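From the Workshop: Dorian's Gripper Comes Along Nicely

Those of you who were in the shared workshop on Friday evening will have seen Dorian Arnaud in the corner by the window, surrounded by screws and muttering at a hinge. He has been at his hand-held gripper since March, and I am very happy to report that it now opens and closes the way he wants it to, which is more than could be said the last time I wrote.

For newer members, the idea is simple enough. You hold the tool in your own hand, squeeze, and pick things up with it while a small camera records how you went about it. Later on, those recordings go toward teaching the arm that Dorian and Monique Lecomte are building on the long bench. They call the arm Kerkex (please don't ask me why, I have had three different answers), and it has a shoulder and an elbow so far but no wrist.

The first jaws were too slim and bent whenever you squeezed hard. The new ones are thick, blocky things in a dark gray, with flat inner pads, and they took most of two weekends to get right. Dorian has been trying them on whatever people bring from home. Cups were easy, spoons were a misery, and hairbrushes have become a bit of an obsession – the handle wants one kind of grip and the head quite another, and on soft cloth the whole brush likes to swivel as you close in on it.

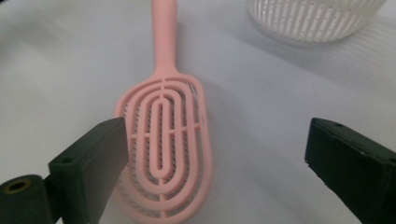
What Monique is up to

Monique has taken over the sorting of the recordings, bless her. There were 770 short clips on the drive when she started, many of them named "test" or "test again," and she has been giving each one a sensible name and throwing out those where the object is never picked up at all. She would love company. If you can spare an hour with a cup of coffee and a laptop, she'll show you how she does it, and it's rather soothing once you get going.

She is also after household things with awkward shapes, the lighter the better. Please put your name on anything you'd like returned – the shelf is filling up and we have already had one mix-up over a whisk.

Next time we hope to have the wrist on, and perhaps a proper demonstration if the motors arrive.

Comments (3)

Stivevov
Lovely to read how this is going. Did you glue the pads on or screw them? Mine peel off after a week.

Dorian Arnaud
Glued, after a good sanding. Come by and I'll show you, I have spare ones to play with.

Drinivell
I have a potato masher with your name on it! Will drop it off Friday.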